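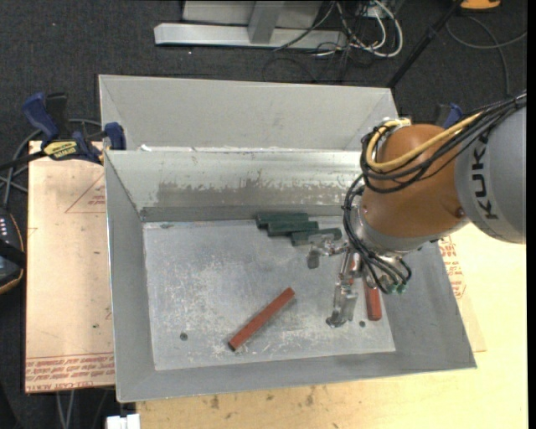 Ticket: Top scorers table wrong after season import
Status: Open, workaround in place
Last updated: Thursday, 9:40 pm

Hi all, me again from the Prorwood league. I'm opening this as a new ticket as my old one (the one about kit colors) got closed and I can't reply to it anymore. I'll keep adding to it as I try stuff, so sorry in advance if it gets long.

The short version: our top scorers table in Gundari is giving goals to the wrong players. The league table itself is fine. Wins, draws, losses, goal difference, all good. But the Vavthorpe striker who was leading the Golden Boot race by two goals dropped to fourth overnight, and a Vanags center back who has scored once in his life (a corner hit him on the knee) is now top with a frankly heroic total. I've had texts. So many texts!

What I did right before it broke: I imported the last few seasons from our old spreadsheet, so people could see career totals on their player pages. The file had 1155 rows, one for each player per season, and the import screen said it went through with no errors. I was very pleased with myself and went to bed.

First thing I tried was the "Recalculate stats" button on the season page. It spun for a while, said "Done," and nothing changed. Tried it again with the season set to archived and then un-archived, which somebody suggested on the forum. Same result. Logged out, logged in, different browser, my phone. Same numbers everywhere, so I don't think it's a caching thing.

Next I went match by match for Vavthorpe. All the match sheets are right. Click into any game and the correct scorer is listed with the correct minute. It's only when the goals get added up that they go to the wrong person. I checked the home game against Vanags three times because I was there, and our referee's paper card agrees with the match sheet. So the raw data is okay, which is a relief, because we've played 182 matches on this system and I am not typing them in again.

Then I tried the API, which I only half understand (the help page has a sample you can copy and paste, and I changed the bits in capitals). Asking for the league table worked. Asking for scorers came back with this:

error 400 - duplicate external reference in player set

That was the first real clue. I went back to my spreadsheet and looked at the column Gundari calls "player ref." In the old days we used shirt numbers for that. Yes, I know. The squad numbers were only unique inside one team, and I never thought about it since the old sheet had a separate tab for each club. When I pasted all the tabs into one, every club suddenly had a player called 8. The Vavthorpe striker wears 8. The Vanags center back wears 8. You can see where this is going.

My guess is that the import matched on that number and ignored the team column, then quietly handed all the goals to whichever number 8 it found first. It would explain why the goalkeepers look normal too, as every number 1 in the league has scored nothing and it all gets added up to nothing.

Reply from support, pasted in so it's all in one place:

"Thanks for the detail. Yes, player ref needs to be unique across the whole league. The importer should have rejected the file and we have logged that as a bug. Please don't delete any players, as this will also remove them from match sheets. You can upload a corrections file with the new refs under Settings, Import, Update existing."

Good thing I read that before I started deleting players.

So I made the corrections file. I put a short club code in front of every number, so VAV-8 and VAN-8 and so on. First upload was refused because Vavthorpe Reserves and Vavthorpe first team had the same code (my fault). Changed the reserves to VVR. Second upload refused because of a blank line at the bottom of the sheet. Third upload went in.

After that I ran Recalculate again and the scorers table is mostly right! Our Vavthorpe guy is back on top, the center back is back on his one goal, and the API call gives me a proper list with no error.

Still not fixed:

Players who moved clubs mid-season now show up twice. We had a few in the November transfer window, and each one has his goals split between his old club and his new one. The biggest problem is a winger who left Vanags for Prorwood Town and should be third in the scoring. Right now he's sitting at ninth and also at sixteenth. Is there a way to merge two player pages without losing the match sheets? I found a "Link profiles" option but it has a red warning on it and I don't want to press anything red without asking.

Own goals look odd as well. Two of them are counted in the scorer's favor on the career page but not on the season page. Might be the same problem, might be something old - I've never looked that closely before.

For now I've hidden the public scorers page and posted a hand-typed version in the league news, so no rush tonight, but our awards vote opens soon and I'd like the real one back up before then. I've attached both spreadsheets, the original and the corrected one. Ignore the tab called "pizza order."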